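Teresa Bragança lleva media vida entre sofás y todavía se ríe cuando le preguntan si en su casa hay alguno beis. «Ninguno, ni lo habrá», me dice nada más abrirme la puerta de su taller en Lusano, un sábado por la mañana, con el café ya hecho y un montón de retales encima de la única silla libre (los aparta de un manotazo, me sienta y empieza a hablar antes de que encuentre el bolígrafo).

Aprendió a tapizar con su tía, en Sostovville, en un local que abrió en 1970 y que olía a cola y a naranjas. Le pregunto por las naranjas y se le ilumina la cara. «Mi tía tenía siempre un frutero en la mesa de las clientas. Les enseñaba las telas al lado de la fruta. Decía que si un amarillo aguantaba junto a un limón, aguantaba en cualquier salón». ¡Y yo que venía dispuesta a hablar de círculos cromáticos!

Ahora prepara salones para una tienda de muebles de Eltemberg, y el que más ganas tenía yo de comentar es el de los sofás de colores. Azul claro, rojo anaranjado, azul verdoso. Se lo digo tal cual: a mí me daría miedo. «A todo el mundo le da miedo hasta que se sienta», contesta.
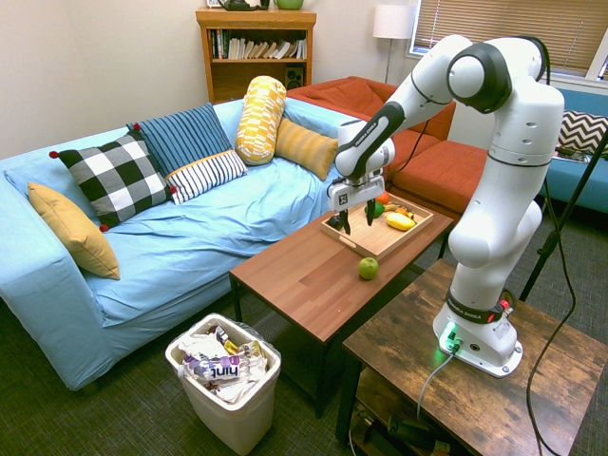
Los cojines son su debilidad y los defiende uno por uno. Me cuenta que Rukhsana Minhas, su socia, quería poner solo lisos y que discutieron una tarde entera, con bocadillos de por medio. «Ganamos las dos, o perdimos las dos, no sé». En el sofá azul claro conviven el liso mostaza, los cuadros blancos y negros con pomponcitos rojos en las esquinas, las rayas y ese rulo amarillo y blanco puesto de pie que a mí me parece una provocación. «El rulo de pie es mío», admite. «Rukhsana lo tumba cada vez que pasa». Y en la mesa de centro, cómo no, la herencia de la tía: una bandeja de madera clara con el plátano, la manzana verde y compañía, y otra manzana fuera, directamente sobre el tablero.

Le pregunto por la funda, que se ve arrugada, y no se inmuta lo más mínimo. Ella no plancha fundas, me dice, ni para la tienda ni para su madre. «Una funda tiesa parece de sala de espera. Yo quiero que te den ganas de tirarte encima con un libro». Eso sí, las lava antes de coser, siempre, aunque el fabricante jure que no encogen. Una vez se fio y tuvo que rehacer 300 fundas de cojín para un hotel de Eder. Todavía le duele la muñeca cuando lo cuenta.

Hablamos también de dinero, que en estas entrevistas nunca se habla. Retapizar un sofá de dos plazas como los que ella hace, con tela buena y espuma nueva, sale por 1387 euros. Le digo que es mucho y me mira por encima de las gafas. «Es mucho, sí. Por eso empieza por los cojines. Cambias cuatro, vives un mes con ellos y luego decides si el sofá te sigue molestando».

Antes de irme me regala un retal mostaza, grande, para que pruebe. Lo tengo echado sobre el brazo de mi sofá gris desde entonces, y mi gata ya ha dado su opinión con las uñas.

Comentarios

Marisa_L: ¡Qué envidia de sofás! Yo pondría el rulo tumbado, lo siento, Teresa.

Quique: ¿La tela mostaza se vende por metros? Es para dos butacas viejas.

Nuria P.: Lo de lavar antes de coser, palabra de santo. A mí me encogió una colcha entera.

Entradas recientes
Cómo medir un sofá antes de subirlo por la escalera
Mesas de centro para salones estrechos
Pomponcitos en casa: lana, tenedor y paciencia

Contacto | © Todos los derechos reservados | Volver arriba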